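The Slow Ferry to Dreten

The road to Dreten was finished years ago, and most people take it. The bus from Jorko needs a little over an hour and stops once, at a gas station with decent coffee. The ferry takes 4 hours. I took the ferry.

It leaves from the old fish dock at seven in the morning, every day except Sunday, and the ticket window opens half an hour before that. Bring cash. The boat is called the Matei and it carries mail, bottled gas, crates of chickens and whoever else turns up. There are benches inside and plastic chairs on the upper deck. The chairs go first.

For the first hour the river is wide and brown and there isn't much to look at. After the bend at Zerkix it narrows, and the banks get steep enough that the houses stand on posts. The boat stops at Zerkix long enough to unload. Women come down the steps with fried dough and boiled corn, and you can buy both through the rail. I had the corn, with salt and lime, and went back for a second one.

Dreten has 3,000 people, one main street and a covered market that starts winding down at noon, so the ferry gets you there for the last hour. Prices are better then. The dried fish is what the town is known for, but I would go for the honey, which comes in reused soda bottles and is nearly black.

The other thing to do is climb to the chapel. There are 362 steps, numbered in white paint every so often, and the only shade is near the top. Go late in the day. From the terrace you can see the river in both directions and the ferry tied up for the night.

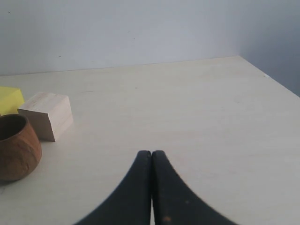
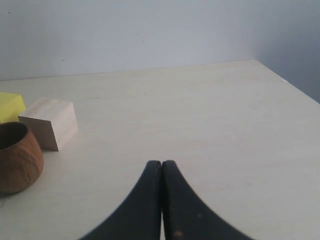 Rooms in Dreten are simple, and there are only 3 guesthouses, all within a few minutes of the landing. Mine was above a bakery and smelled of bread from four in the morning. Don't expect much in the way of decoration. A pale tabletop against a plain, light wall is the general style in town, and after a day on the river I was happy with it. Ask for a room at the back if you are a light sleeper, as the street side gets the delivery trucks. Breakfast is rolls, white cheese and tea, served until nine. The return boat goes at ten, and if you miss it the bus leaves from outside the post office in the afternoon.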